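The Evening Count

By September she had stopped dreaming about buttons. Through July and August she had dreamt about them most nights, red ones and orange ones, always just out of reach.

The job was on the second floor of the old Hanlow building, over the loading bay. Two stations, one window, a kettle. The contract was with Prirnodach, who wanted an arm that could clear a mixed table of switch parts into a tray. The arm did not know how to do that yet. It learned from people doing it, and she was one of the people. She held a pair of handles, squeezed when she wanted the gripper to squeeze, and every run from start to finish was saved as an episode. Then she mixed up the parts and did it again.

The target was 120 good episodes a shift. A good one had no drops, no long pauses and no second tries. At first she had got nowhere near it. Her supervisor had told her to stop being so careful, then told her the week after to be a bit more careful, and since then had left her alone.

The board by the door said 1,815. That was the total for the task, both stations, all shifts. At 2,000 they would train on the lot and see what the arm could do.

She started at four, when the day shift went down to the bus for Clondley. The other chair had been warm all week from a man she had never spoken to. He left notes. The last one said, "Yellow caps slip. Go in lower, by the body." She had tried it and he was right, and she had written "Thanks" underneath and left it on the desk.

She tipped the parts out, spread them with the flat of her hand and pressed the pedal. The light on the base went green.
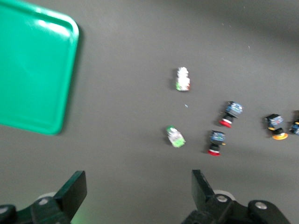 She had a habit of taking the reds first. It had shown up in the data. A message had come from Baek, the office that checked the episodes, asking operators to vary the order, as the model was beginning to think that red came first in the same way that it thought the tray was where things went. She had read that twice. Nothing in the instructions had said red first. It was only how she liked to do it.

So now she made herself choose differently. She went for a white and green one, thought about it too long and had to throw the episode away. On the next she picked without thinking and it went well.

At nine she stopped for tea and looked at the note again. There was room at the bottom. She wrote, "Do you start with the reds too?" and put the pen on top so it wouldn't blow off, and went back to the handles. She had 3 more to do before she could say she was on target.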